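How a Kitchen Cleans Its Dishes

A kitchen is a room for preparing food. It is also a room for cleaning up. After a meal, plates and cups have bits of food and a thin layer of grease on them. This page explains how the grease comes off, what the parts of a sink are called, and how a dishwasher is arranged inside. It belongs to the Nismont series on how rooms in a house work.

Why water is not enough

Water and grease do not mix. If you pour water over a greasy plate, the water slides past and most of the grease stays where it is. Dish soap fixes this. Soap is made of very small units called molecules. One end of a soap molecule holds on to water. The other end holds on to grease. When you scrub, the soap surrounds tiny drops of grease and the water carries them away.

Heat helps as well. Warm grease is softer than cold grease and moves more easily.

The sink

A sink is a bowl with a hole in the bottom. The bowl is called a basin. A sink with two basins is called a double sink. One basin can be used for washing and the other for rinsing or for letting things drain.

Many sinks are made of stainless steel. Steel is mostly iron, and plain iron rusts when it stays wet. Stainless steel also contains a metal called chromium. The chromium joins with oxygen from the air and forms a layer on the surface that is too thin to see. This layer keeps the rust out.

The pipe that brings water to the sink ends in a faucet. A faucet with a tall curved spout is called a gooseneck – it bends up and over like the neck of the bird. The height leaves room for a large pot underneath.
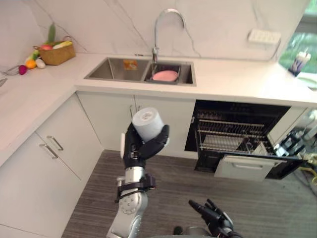 A paper towel is useful for small spills. It is made of wood fibers pressed into a sheet. Between the fibers are narrow gaps, and water is pulled into the gaps. This pulling is called capillary action. It also explains why a towel gets wet above the place where you dipped it. To see it, stand a strip of paper towel in a glass with a little water in the bottom and watch the edge of the wet part climb.

Fruit and vegetables also need rinsing before they are cut. Corn, radishes and cucumbers all grow outdoors, and soil or dust can stay on the skin. Use plain water for food. Dish soap is for dishes.

Draining

A rinsed plate has drops of water on both sides. If it is laid flat on the counter, the water underneath is trapped and dries slowly. A drain rack holds the plate up on bars, with air moving below it. Water runs down and falls between the bars. A rack placed inside the sink needs no tray, as the drops go into the basin and then down the drain.

The drain has a strainer. This is a metal part with holes that let water through and hold back peas, crumbs and bits of peel. It should be emptied into the trash after washing up.

The dishwasher

A dishwasher does the same job inside a closed box. It is often built in under the counter close to the sink, where the water pipes already are. Dishes stand in racks made of wire, and the racks slide out for loading.

In most machines the work is done in this order:

1. Water enters and is heated. A dish must face the spray to get clean, so plates stand on edge between the wires, with a space between one plate and the next.

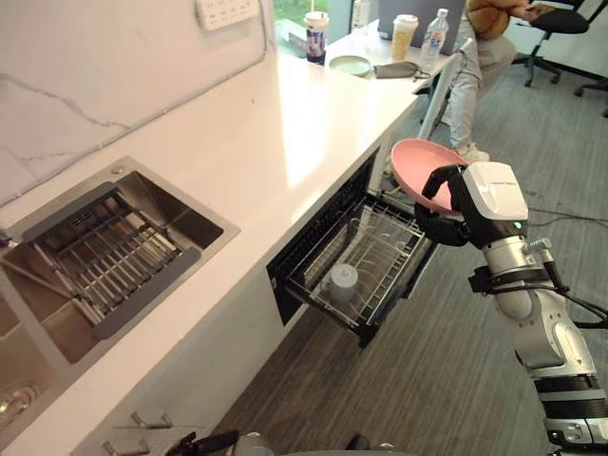 2. A pump pushes the water through spray arms. These are flat pipes with small holes. The force of the water leaving the holes makes the arms spin.

3. The detergent cup opens and the detergent mixes with the water. Dishwasher detergent makes very little foam, since foam would slow the spray.

4. The dirty water is pumped out. Clean water comes in for rinsing.

5. The dishes dry. Some machines heat the air, and others let the hot dishes dry by themselves.

Cups go in upside down for washing. A cup washed right side up fills with water and keeps it. Ask an adult before you start the machine, and let an adult handle sharp knives.

Words to know

Basin – the bowl of a sink.
Capillary action – the movement of a liquid into narrow gaps.
Detergent – a cleaning material that works like soap.
Spout – the part of a faucet where the water comes out.
Strainer – a part with holes that catches solid pieces.

Text by Chandrasekhar Thampi. Last checked 21 February 2025.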